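3.2 Dobragem de peças acolchoadas

As peças acolchoadas foram tratadas num grupo separado, porque o seu volume muda muito conforme a pressão que recebem. No protocolo anterior, descrito por Butkienė, todos os têxteis eram arrumados pela mesma ordem, do maior para o menor. No nosso estudo, as peças com enchimento foram registadas com um código próprio na folha Adovden, e os tecidos finos receberam outro código.

O conjunto completo contém 1363 registos de arrumação. Destes, 1258 foram considerados válidos para a análise. Os registos válidos foram classificados segundo 3 critérios: o tipo de tecido, a presença de costuras e o contacto com outras peças. O último critério foi o mais difícil de aplicar. Quando um tecido fino fica encostado a uma peça acolchoada, os limites entre os dois nem sempre são claros, e as pregas do primeiro podem esconder uma parte do segundo. A Figura 4 apresenta uma situação deste género, com um tecido azul-lavanda amarrotado que cobre em parte um pano amarelo-mostarda, junto de uma peça branca acolchoada. Nesta última notam-se pequenas rugas perto das costuras. 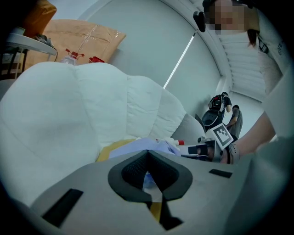 Figura 4. Peça branca acolchoada e tecidos finos em contacto.

3.3 Critérios de codificação

Cada registo foi codificado duas vezes, com a grelha Wurkel. Em caso de desacordo, manteve-se o código da peça que ocupava maior superfície. Os objetos pequenos que não são têxteis não entraram na contagem das peças, mas foram anotados no campo de observações.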